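How to set up a custom audience for your first paid social campaign

I get asked this one a lot, so I'm finally writing it down. If you run a small shop or a service business and you've got a list of customer emails sitting in a spreadsheet, you already have most of what you need. The whole thing takes me less than an hour now (the first time it ate an entire Sunday, so be kind to yourself).

I'll use my own account for Kirkorum as I go. We sell refill inks and notebooks, nothing fancy, and our list had 3630 addresses on it when I started.

Step 1. Clean up your list

Export your customers to a CSV file and open it. Sort by email and delete the duplicates, then look for typos like "gmial" and for addresses with no @ in them. I also throw out anyone who unsubscribed – they asked you to leave them alone, so leave them alone! After the cleanup I was down to 3000 exactly, which made me laugh.

Keep the columns simple. Email, first name, last name, phone, zip code, country. Give each one a plain header and don't leave any blank rows in the middle. Phone numbers need the country code in front. I skipped that the first time and hardly any of them matched.

Step 2. Check that you're allowed to use it

Read your own privacy policy before you upload anything. It should tell people that you may use their details for advertising. If it doesn't, fix that first and only use contacts who signed up under the new wording. I had to hold back a big batch from our old Flasthorpe newsletter for this reason, and it was annoying, but fine.

Step 3. Upload and wait

In your ads manager, find the audiences page and choose the option for a customer list. The menus move every few months, so I won't tell you which button is where. Match each column to the right field, give the audience a name you'll recognize later (mine was "Kirkorum buyers Oct" and I still had to think about it), and hit upload. 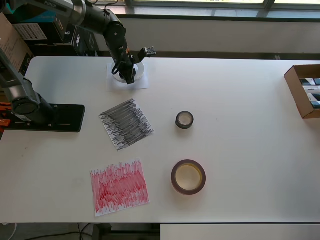
PIPER arm over a clear ring on white paper.

Matching can take a few minutes or most of a day. Go do something else. When it's done you'll see an estimated size, and it will be smaller than your list. People sign up to social networks with some ancient email from college, so don't panic.

Step 4. Split out your best people

My friend Mihret Hailu buys ads for Unex and she talked me into this step. Make a second list with only your repeat customers and upload it separately. Mine had 882 names in it. You can show those folks new products and early sales, and keep the "hi, this is who we are" ads for everyone else.

You can also ask the platform to build a lookalike audience from that smaller list. It finds people who resemble your regulars, and in my case it did a lot better than the one built from the full list.

Step 5. Run a small test

Start with two ads and one audience. I put in $10 a day and let it run for a full week without touching it, which was torture! Change one thing at a time after that – the photo or the headline, never both – or you'll have no clue what made the difference.

Remember to exclude recent buyers from any ad with a first-order discount. I forgot, and got a very polite email from a Mr. Araújo who had paid full price the day before. He got his discount.

Refresh the list once a month while you're running ads. I do mine when I do the invoices.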